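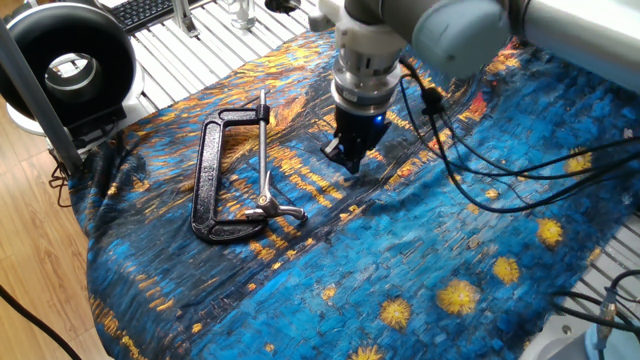 A tablecloth is a cloth laid over a table, either to protect the surface or as decoration. In everyday use the word covers anything from a plain white sheet of linen to a printed cotton throw that spends part of its life on a sofa.

Printed cloths fall into two groups. Repeat prints carry a small motif over and over, so the cloth can be cut anywhere. Placed prints spread a single composition over the whole piece. Night skies, flower gardens and painterly brush-stroke designs are common in this second group, often in deep blue with yellow or gold. A placed print is harder to hem, as a wide hem eats into the design.

The part that hangs past the tabletop is called the drop. A short drop is usual for daily meals, and a longer one for formal dinners. On slatted tables a thin cloth tends to sag between the slats, and a felt or cotton underlay is often put down first. Outdoors, cloths are held with clips, clamps or weights sewn into the corners.

Wrinkles come mostly from folding. The textile writer Venla Tikkanen advised rolling printed cloths on a tube with the design facing out, and washing dark blues at 30 degrees, inside out. Starch is seldom used on prints – it can leave a pale bloom on dark areas.

The town of Sturkatham had a cloth printing works, Hyvönen, which sold its placed prints through a shop in Uvach. Its last pattern book lists 17 night-sky designs. The Lultton textile collection holds 3,246 printed household cloths, of which 1,355 are tablecloths. The rest are mainly napkins, runners and tea towels.

Categories: Table linen | Printed textiles | Household goods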